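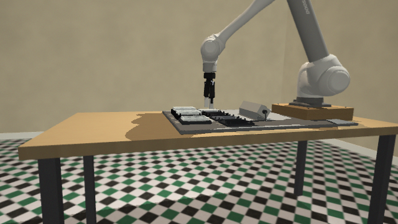

## Holmgren open day – who else went?

**tealandtoast**

I got along to the Holmgren open day on Wednesday arvo and had a ball! They ran the simulated bench up on the big screen first (white arm, black gripper, checkered floor like my nan's kitchen) and Zuzanna Szulc talked us through it. I'd only gone for the free sausage, to be fair, and I stayed until they started stacking chairs.

**rideo_rob**

Was in the second session. Bit underwhelmed. I drove 60 km and wanted to see real metal moving, and we got a simulation for most of the hour. Colour me grumpy.

**tealandtoast**

Aw, I reckon that was the good bit. Zuzanna said they'd tried 3,000 variations of the one job in the sim before her lot touched any hardware. You can't do that with a real arm and a box of plates.

**platewasher**

Lab person here, so the lid part was what I came for. Three well plates up in their holders, N1 in the middle, and the gripper's pads either side of a clear lid. I take lids off by hand all day and they're fiddly little beggars – clear plastic over white, hard enough for me to see, let alone a program.

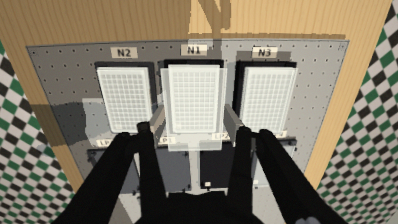
Do you need to book for the next one? Bookings are through the front desk at Holmgren, and Barbara Grabowska keeps the list.

**rideo_rob**

Fair enough on the lids. I still think a simulated lid behaves itself a lot better than one that's been in my fridge. Static, condensation, some clown's sticky label… I asked and got "we're working on it".

**platewasher**

I'd take that over a sales pitch. The Skider demo I went to had an answer for everything and I didn't believe half of it.

**tealandtoast**

Barbara told me the next one's in July, with the real bench running as well. Rob, I'll save you a seat up the front!

**rideo_rob**

Go on then. I'm bringing my own lids.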